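September, 07:40

Started on the grey bins before breakfast, while the workshop was quiet. The front one has been on my list for weeks.

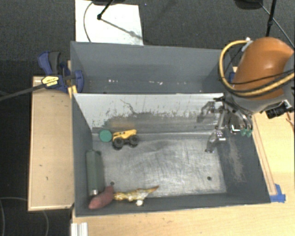 The floor is the part that bothers me. It is scratched all over, and the two small holes collect grit. Went over it with a nylon pad and a mild cleaner, then a dry cloth. The scratches stay, as expected. The pale scuff on the right-hand wall lightened a little with a second pass -- I stopped there, as the finish was beginning to dull.

The back panel is worse. The grey smear along the lower part is wear, I think, and no amount of rubbing shifts it. Eltano list a replacement under part 2486, but Chaltu Yilma says the one they sent her last year was 69 mm short. Will measure ours before ordering. Drakside do a blank sheet that could be cut to size.

Toys next. The yellow truck goes on shelf 221 with the other vehicles. The round green one has no label, so it gets a new tag and a line in the book. Axles on the truck want a drop of oil.

Crescencio Calvo rang at 11:15 about the shelf labels. He wants them reprinted in larger type. Agreed, provided he finds the paper.

Afternoon: swept, emptied the bucket, hung the cloths up. Still to do -- measure the panel, reply to Drakside.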